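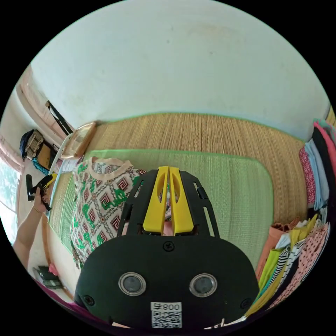 A printed shirt laid out by a hand-held gripper, with folded clothes stacked to the right.

Corneck gets its house rules for home robot recording

October 14, 2021

I've been going on about this at anyone who'll stand still, so you can imagine my mood when the Corneck home recording rules landed in my inbox this morning. They're out, they're five pages long, and I read the whole thing before I'd finished my coffee!

If you missed my earlier posts: Saritum and Fonance both pay people to do ordinary chores with hand-held grippers, the kind with cameras built in, so that robots can later learn from the recordings. Laundry, mostly, plus some kitchen work and tidying. Up to now each firm had its own paperwork, and if you worked for both (plenty of folks here do) you had two consent forms that disagreed about nearly everything. The new rules replace both. They were drafted over the summer and tried out in September, and the two firms have signed.

Eugénie Lebrun, who led the drafting, picked up when I called and was very patient with me. The part she cares about most is consent. Everyone who lives in the home has to agree before the first recording, including the teenager who's never in the room, and anybody can pull out later without giving a reason. "If one person says no, you pack up," she told me. "We argued over that line longer than any other, and I'm glad it stayed short."

Then there's the walk-through. Before you start, you go around the room and put away mail, pill bottles, school papers, family photos, anything with a name on it. Wide lenses pick up a lot more than you'd think when you're bent over a pile of T-shirts. I did a trial session myself in September and found my bank statement on the windowsill halfway through, so yes, I'm in favor of the walk-through.

Good practice for the work itself gets a full page, and I liked how plain it is. Wipe the lenses. Check the fingers open and close all the way. Keep your own hands out of the task once you've started, and if you have to reach in and fix something by hand, mark the take so whoever trains on it knows. Failed takes stay in, too. Drop a sleeve, pick it up again, keep going. I was surprised by that one, but Lebrun says a robot that has only seen perfect folding has no idea what to do with a dropped sleeve.

Breaks are in there as well, and this is where it got heated. Saritum wanted them left to the worker. Fonance wanted a fixed schedule. The text now says you can stop whenever you like and your pay for the session can't be cut for it, plus there's a ceiling of 200 takes a day. I'd have gone lower (my wrist would have, anyway), but it's a ceiling, and before there wasn't one at all.

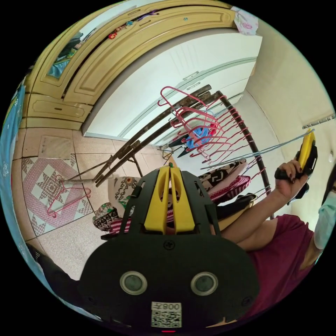 Can a household ask for its recordings to be deleted after they've been handed in?
Any adult in the home can ask, and the firm has to delete the files and confirm it in writing. Copies already used to train a robot can't be pulled back out of it, so the consent form now has to say so on the first page.

Not everyone's thrilled. Capucine Jacquet runs the training room over at the old Moulin building (the one with 1914 carved over the door), and she thinks the rules are too thin on who checks. At the moment the firms check themselves and send in a report. She'd like surprise visits to the offices, and a phone number for complaints that goes to somebody outside both companies. I'm with her on the phone number. When I asked Saritum, they said they were open to it, and Fonance hadn't written back by the time I posted this.

The rules apply right away to new homes. The 300 homes already signed up get the new consent form by mail, and recording there stops until it comes back signed. Paper copies are at the front desk at Moulin if you don't want to read five pages on your phone, and Jacquet says she'll go over it with anybody who drops in.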